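Ledness 389 Water Jug

Code: LD389
Made by: Plastiva
Range: Ledness Kitchen and Table
Availability: In stock
Sold: Singly or in boxes of 6

Overview

The Ledness 389 is an everyday plastic jug for serving water, squash and juice. It is supplied to schools, care homes, village halls and staff canteens, and it is sold singly to home customers as well. The shape has stayed the same since the jug was added to the range. The handle was made slightly thicker in March and the product code did not change.

The jug is moulded in one piece, so there is no seam at the handle where dirt can collect. Jugs stack inside each other when the lids are off.

Sizes and weights

Capacity to brim: 2 litres
Weight empty: 83 g per 500 ml of capacity, lid not included
Colours: light blue, clear, white, dark green
Lid: sold separately (code LD389L)
Dishwasher: yes, top rack or commercial rack
Microwave: no
Freezer: no

Use and care

Wash before first use. Hot drinks should not be served from this jug. It will take warm water, but boiling water will soften the base and the jug may no longer stand level.

Squash and tomato juice can leave a tint in the clear version. Soaking overnight in water with a spoonful of bicarbonate of soda removes most of it. Do not use wire wool or scouring powder on any of the colours.

Lids should be washed separately and dried before they are put back on. If jugs are stacked wet they can stick together. Run warm water over the outer jug and twist gently.

Ordering

Single jugs are sent by ordinary post. Boxes go by carrier and need a signature. Orders of 3,000 jugs or more are made to order, and the delivery date is confirmed in writing once the colour has been agreed. Mixed colours are not available within one box.

Customers who bought the older Matos jug can use the Ledness lid on it. The Ullden jug has a wider neck and takes its own lid.

Returns are accepted on unused jugs in their original packing. Please quote the product code and the order number. Printed jugs cannot be returned unless they are faulty.

Colour

Light blue is the colour most often ordered by schools and is the one normally held in the largest quantity. Shades may differ slightly between batches, so customers who need a close match should order everything at one time.
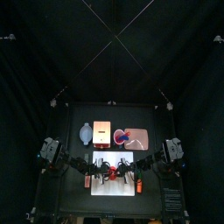 Related products

Ledness 389 lid (LD389L)
Ledness tumbler, stacking
Ullden wide-neck jug with lid
Matos serving tray, non-slip

Delivery charges are worked out at the checkout. Trade customers should log in to see their own prices.

Page last updated 19 August 2021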